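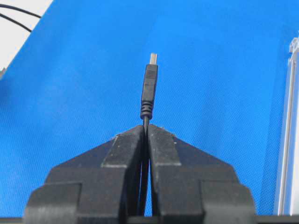
What is the Pustar Cord Library?

The Cord Library is a free lending collection of cables, chargers and adapters at 49 Rikedel Street in Tultument. You check out a cord the same way you would check out a book, use it at home or on a trip, and bring it back when you are finished.

Who can borrow?

Anyone with a Tultument mailing address, and anyone who works or goes to school here. Bring a photo ID and something that shows your address, workplace or school. Under 16, a parent or guardian has to sign the card application at the desk.

Is there a fee?

Borrowing is free. We charge for items that are lost or damaged (see below) and nothing else.

How long can I keep an item?

The loan period is 21 days. You can renew once by phone, by email or at the desk, unless someone else has put a hold on it. Travel adapter kits can be renewed twice if you tell us your travel dates when you pick them up.

How many things can I take at one time?

Two cords and one adapter. A charger and the cable that goes with it count as a single cord if they share a tag. If you are setting up for a meeting or a class and need more than that, fill out the group loan form and give us a few days.

What do you have?

USB cables of most kinds, phone and tablet chargers, laptop chargers with common tips, HDMI and DisplayPort cables, VGA and DVI cables for older monitors, audio cables, Ethernet cables, printer cables, memory card readers, and plug adapters for travel. We also have a small number of odd items for older equipment, such as camcorder cables and serial adapters. The binder on the front counter lists everything and is more up to date than the list on this site.

I don't know what my cord is called. What should I do?

Bring the device. If that isn't practical, take a close, well-lit photo of the port, straight on, and another of any label near it. For a laptop charger we need the numbers printed on the label of your old charger, usually next to the words "output" or "DC." The voltage has to match. The amp number on our charger should be the same as yours or higher.

What is the difference between USB-A, USB-B and USB-C?

USB-A is the flat rectangular plug that only goes in one way up. USB-B is nearly square and is mostly found on printers and scanners. USB-C is a small oval and fits either way up. There are also Mini and Micro versions, which show up on older cameras, phones, game controllers and speakers. People mix up Mini and Micro more than any other two. Micro is the thinner one.

Why won't my cable move files? It charges fine.

Some USB cables only have the wires for power. They look the same from the outside. Our tags say "charge only" or "charge and data," and every USB cable is tested for this before it goes in the drawer. If you aren't sure about a cable of your own, bring it in and we will put it on the tester. The test takes a minute or so and you don't need a card.

Will any USB-C cable charge my laptop?

Not always. Cables have power limits, and a thin one made for a phone may charge a laptop slowly or not at all. Ask for one from the laptop drawer. Video is another matter again: a USB-C cable that charges a laptop may not carry a picture to a monitor, and some laptops can't send video over USB-C in the first place. Check your laptop's manual or bring us the model number.

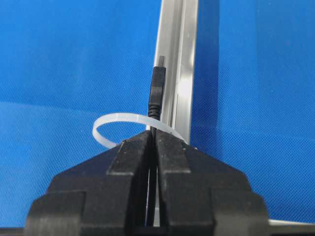

TULTUMENT, May. The travel adapter kits have moved from the front desk to the cabinet by the side entrance. Ask for the key. Holds placed by phone are now kept until closing time on the third day and then go back in the drawer. The Bednárik branch is no longer taking returns for us, so please bring everything to Rikedel Street. There is a return slot to the left of the door for after hours. It fits cords and small chargers. Laptop chargers with a large power brick should be handed in at the desk.

How should I pack a cord before I return it?

Coil it loosely in a circle a little bigger than your hand and put it back in the bag it came in. Don't wrap it around the charger brick or fold it into a tight bundle. The wires inside break near the plug first, and tight wrapping puts the strain right there. For long cables, turn every other loop the opposite way as you coil so the cable lies flat. The desk will show you how if you ask.

Can I cut off the tie or the tag?

Please leave the tag on. It carries the item number, and without it we have to test the cord again from the start. Ties can come off while you use the cord. We would like the reusable hook-and-loop ones back. Donated cords often arrive with plastic ties, and you may cut those, but use blunt scissors or a flush cutter and keep the blade away from the cable jacket.

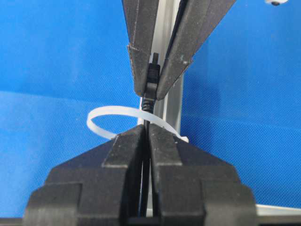
Black cable with a white zip tie.

Are plastic zip ties bad for cables?

They are fine if they are loose enough to slide. Pulled tight, they can dent the jacket and squeeze the wires, and on network cable that may slow the connection. If you use them at home, stop pulling when the tie just holds, and trim the tail flush so it doesn't scratch anyone. For anything you plan to undo later, hook-and-loop strips are easier.

What if I lose or damage something?

Tell us. Most cords cost only a few dollars to replace and we charge what we pay. The most we will charge for any one item is $49, and that only comes up with laptop chargers. Normal wear is free. If a cord stops working while you have it, bring it back and say so, and please don't put it in the slot without a note.

Is it safe to use a cord that is frayed or gets hot?

Stop using it. Slight warmth in a charger brick is normal. A plug or cable that is too hot to hold comfortably is not, and neither is a burnt smell, a bent pin or any place where you can see metal through the jacket. Tape is not a repair for a power cord. This goes for your own cords as well as ours.

Can I donate cords?

We take donations at the desk during open hours. We are short of USB-C cables, card readers and laptop chargers with readable labels. We have all the VGA cables and three-color video cables we can store. We can't accept extension cords, power strips, anything with a loose battery, or cords that have been cut or spliced.

What happens to donated cords you can't use?

They go in the scrap bin, which is picked up for metal recycling. Plugs and all can go in together. Household extension cords and light strings have their own bin at the county transfer station, so take those there directly.

I have a drawer full of cords at home. Where do I start?

Take everything out and put it in piles by the shape of the plug, not by what you think it belonged to. Within each pile, set aside anything frayed or cracked. Then walk through the house and match the rest to devices you still own.
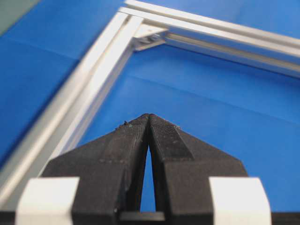 When a cord has a match, label it near the plug with masking tape and a pen, and write the name of the device on it. Chargers especially should be labeled, because two of them can have the same round tip and very different voltages. Keep one spare of each kind you use every week. The rest can be donated or scrapped. Sandwich bags work well for storage, one cord to a bag, standing up in a shoebox so you can read the labels.

Do you give classes?

Su-chen Hsueh teaches a one-hour session on sorting and labeling home cords. It is free and you don't need a library card. Bring one bag of your own cords. Sign up at the desk, and arrive a few minutes before 6:30 p.m. as the side door is locked once the session begins.

Can you fix my cord?

We don't do repairs. We can test it and tell you whether it works.

Who do I contact about a hold, a bill or a missing item?

Ask for Sudheer Varghese at the desk or leave a message on the main line. Please have your card number and the item number from the tag. If the tag is gone, tell him what kind of cord it was and the month you checked it out, and he can find it from the loan record.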